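Talking sweepstakes with the woman who reads the entries

I've entered a lot of giveaways in my life and won exactly one thing, a rain poncho, so I was pretty excited to get an hour with someone from the other side of the form. She runs promotions at Honis, a small agency that handles contests for companies that don't want to handle them in-house, and she asked me to leave her name out so her inbox stays livable. Fair enough!

I started with the thing I always wonder about, which is whether a real person picks the winner. "A person presses the button," she told me. "The drawing itself is done by software, and we save the log. Then a second person who wasn't in on the setup checks that the entry is eligible. That part takes much longer than anyone expects."

Eligible how? She laughed at that one (a tired kind of laugh). The spring giveaway they ran for Juson, a company that makes luggage, got 789 entries by mail and web, and 166 of them had to be thrown out. Most were duplicates from the same household. Quite a few came from places the rules didn't cover, and a handful had no return address at all.

"I feel terrible about the postcards," she said. "Somebody bought a stamp and wrote out the whole thing in nice handwriting and forgot the zip code. I can't fix it for them. If I fix one, I have to fix all of them, and then what are the rules for?"
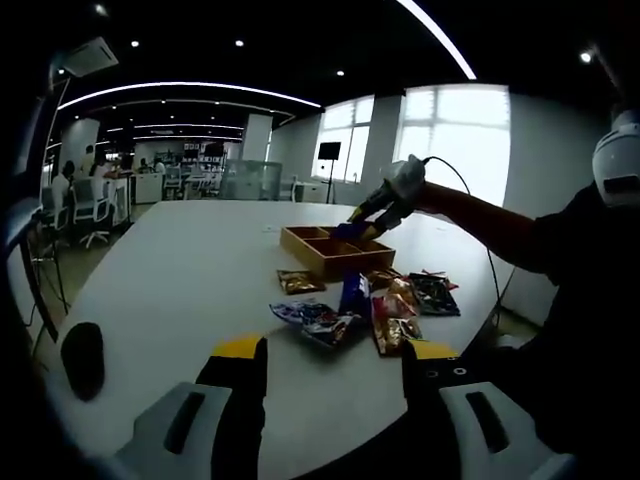

I asked her about those rules, the long gray block at the bottom that I have never once read to the end. She writes the first draft herself and a lawyer goes over it. The part she fusses with most is the odds section, and after that the prize description. A few years back she wrote "weekend trip" and the winner wanted to know, very politely, whether Friday counted. Now she puts in the number of nights, the departure airports, and who pays for the checked bag.

Then there's the mail-in option, which I'd always assumed was a leftover from the seventies. She was firm on that. "If you have to buy something to get in, you may be running a lottery, and we don't run lotteries. So there's a free way in, and the free way gets the same odds. I check that every single time."

The toughest part of the job, she says, is reaching the winner. People don't pick up for unknown numbers anymore, and emails with "You've won" in the subject line go right in the trash – mine certainly would. For the Jireš cookware drawing she went through two alternates before anybody wrote back, and the third one called the company first to ask if she was real. "I was so happy she did that. Please do that."

Her next one is for Drerkemach, who make bike racks, and it opens in September with 400 small prizes and one big one. She likes those better than a single grand prize, even though the shipping is a pain. I asked if she ever enters anything herself. She can't enter her own, obviously, and neither can her family, but other people's? "All the time. I won a cooler once. I read the rules first, and I'm pretty sure I'm the only one who did."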